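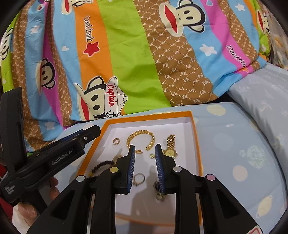
Figure 1. Sorting small items on a soft surface: the jewellery box, with both hand-held grippers in use.

Learning to pick small objects from hand-held gripper recordings

By Josefina Vergara and Tadeo Farías
September 2021

1. What we set out to do

Our project looked at whether a robot arm could learn to pick up very small household objects from recordings made by people, without the people ever touching the robot. The person holds a gripper in each hand and does the job. Each gripper records its own view and the opening of its fingers. The recordings are then used to train a policy that runs on the arm in the Varkitz lab.

Earlier projects in our department used blocks, cups and folded cloths. We chose jewellery. The pieces are thin, they shine, and they tend to lie flat, so there is very little for two fingers to close on. We also wanted to work in ordinary bedrooms and living rooms, as most of our department's data so far had come from the same two white tables.

2. Recording

We recorded in four homes over three weeks. The task was the same each time: an open box of mixed jewellery is put on a bed, a sofa or a table, and the person moves the pieces one at a time into a small dish. Bracelets and watches go first, then rings, then earrings and loose bits of chain.

We kept the household's own bedding and covers in place. In Figure 1 the box is on a pale blue cushion with dots and planets on it, and the duvet cover behind is striped and covered in cartoon monkeys. Strong patterns like these were a worry at the start. Tadeo thought they would confuse the tracking, and we agreed to keep them in and find out.

The fingers of the gripper are narrow plates with ridged blue pads on the inside. We did not change the pads during the project. We asked people to work at their own speed, and to try again if they dropped a piece. Dropped pieces were left in the data and marked afterwards.

In all we kept 1,482 picks. Another 110 were thrown out, mostly because the tracking was lost when a hand came too close to the box.

3. Labelling

Each pick was given a start, a moment of contact and an end. Rocío Mansilla wrote the tool we used for this, which is based on the Rarby viewer from last year's course. We labelled every pick by hand and then swapped halves to check each other's work. The hardest part was deciding on the moment of contact, because a finger often hides the piece it is about to pick up. The small gold piece under the right finger in Figure 1 shows the difficulty: most of it is out of sight. For such cases we used the finger opening signal and took the point where it stopped getting smaller.

4. Training and tests

We trained two policies. The first used only table recordings, 400 picks. The second used the same number of picks, drawn evenly from tables, beds and sofas. Everything else was kept the same. Each policy was then given 300 attempts on the arm, half with the box on a table and half with it on a foam mattress.

On the table there was little between them. The table-only policy was slightly better with rings, and the mixed policy was slightly better with watches. On the mattress the mixed policy was clearly ahead. The table-only policy often pushed down too far, which tipped the box and made the pieces slide to one side. After that it rarely recovered. The mixed policy stopped higher and closed its fingers sooner.

The patterned bedding did no harm that we could measure. We trained the mixed policy again without the recordings from the most patterned rooms and the result on the mattress was a little worse, although the difference is small enough to be chance.

Shadows mattered more than we expected. The fingers throw a grey shadow on the white floor of the box, and in several failed attempts the arm closed on the edge of the shadow instead of on a thin ring. We think recordings made under different lamps would help, but we ran out of time.

5. Limits

All the people who recorded were right-handed. The box was always open and always in reach. Chains longer than a bracelet were left out, as they caught on other pieces and one pick turned into three or four. The arm in the lab has one gripper, so we could only use the recordings from the hand that did the picking. The other hand mostly steadied the box, and a two-armed version could make use of that.

We also tested on just one arm. Přemysl Šindelář has offered to run the mixed policy on the Jikside arm next term, with its wider fingers, and the weights and labels have been passed on to him.

6. Thanks

Rocío Godoy supervised the project and read two drafts of this report. The Olivares family let us use their home for two full days.

Contact: Josefina Vergara, Varkitz lab | © 2021 the authors | Back to top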